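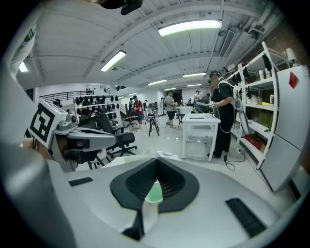 A green cup seen through an opening in the body of a hand-held gripper on the Padorside workshop floor.

By mid-morning the long white room at Padorside has the hum of a school art class, with people standing about and everybody busy with some small thing of their own. The small thing, on the May morning I visited, was picking up a cup.

You hold the gripper, you close it on the cup, you put the cup down somewhere else, and then (you guessed it) you do it again. Each go is recorded, and each recording becomes one example for Mistum, the learning system that may one day do the tidying by itself. Amerley Aidoo, who looks after the sessions, likes to have 1,000 good examples of a task before she moves on to the next, and a steady pair of hands can manage 300 in a day, with plenty of tea.

"People come in wanting to be perfect," she told me, "and I have to ask them to be ordinary. Reach for it the way you would at home, a bit crooked if you like!"

I had a try myself and was slow, and rather proud of my first 4. The gripper is heavier than a mug of tea and lighter than a toddler, and after a while your wrist stops arguing with it. Next month the cups go off to the sister workshop in Rudby, and Amerley's lot will start on folding tea towels, a job she has been putting off since winter.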